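From: Yeison Rengifo
To: vanwood-drive
Subject: Re: Planner dropout at junction approach

Zoila Rivadeneyra wrote:
> Planner lost its lane twice on the Musness loop in January.
> Log attached. Can someone check the watchdog?

I went through the log. The lane tracker stopped publishing for 168 ms and the planner held its last path with no fault raised.

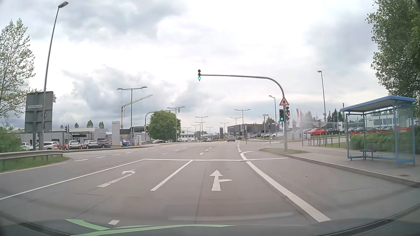
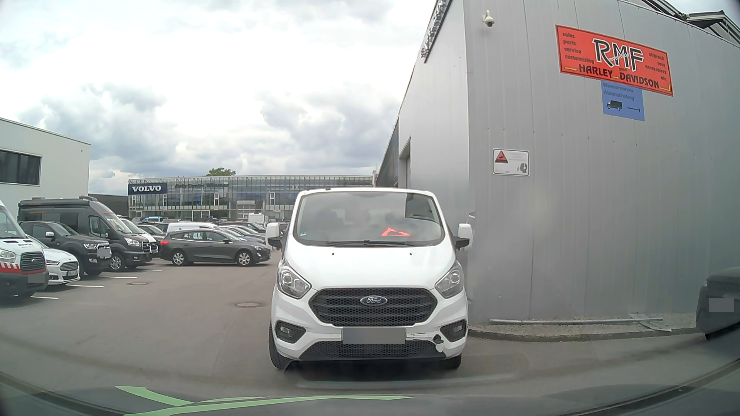 What should the watchdog have done in that gap?

It should have flagged the data as stale after 2 missed cycles and handed control back to the safety driver. The timeout in the Arboleda build was set to 1,000 ms, so it never tripped. Brurnley shipped that value as the default, and our config did not override it.

I have put the override in the vehicle config. Please keep the planner disengaged on all cars until the bench replay passes. Zoila, I still need the brake controller log from the second run.

Yeison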